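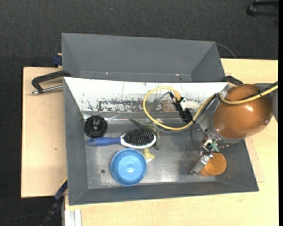

What is juvenile arthritis?
It's when a child's joints get sore, puffy and stiff, and it keeps going for 6 weeks or more. Joints are the bendy bits. Knees, ankles, wrists, fingers, even your jaw.

Isn't arthritis for grandmas?
Lots of people think so. Kids get it too, even toddlers. It's a different sort from the worn-out-joint kind older people get.

Why does it happen?
Your body has an immune system. Its job is fighting germs. In arthritis it gets muddled and picks on the lining of your joints instead. The lining swells up – ouch. Doctors don't know exactly why it starts. You didn't do anything wrong and you can't catch it off anyone.

What does it feel like?
Everyone's different. Mornings are often worst. Keegan, 13, from Drestley, says his knees feel "like rusty gates" till breakfast is over. Some days fine, some days not. A bad patch is called a flare. Being tired is part of it aswell.

Who helps?
A rheumatologist (say it: roo-ma-TOL-o-jist). That's a joint doctor. Also a physio, who shows you stretches, and an eye doctor. Eyes? Yep, arthritis can make the inside of the eye sore without you noticing, so checks matter. Don't skip them.

What about medicine?
Some calm the swelling. Some calm the muddled immune system. Could be a tablet, a liquid or a small jab. They can take weeks to work so dont give up on day 3.

Can I still do PE?
Mostly yes. Moving keeps joints bendy and muscles strong. Swimming and cycling are good ones. Sore day? Tell your teacher, do a bit less.

Words to know
Flare – when it gets worse for a while
Remission – when it goes quiet
Inflammation – swelling, heat and soreness

Written by Garnet MacDonald, checked by Godfrey Bakilana, children's physio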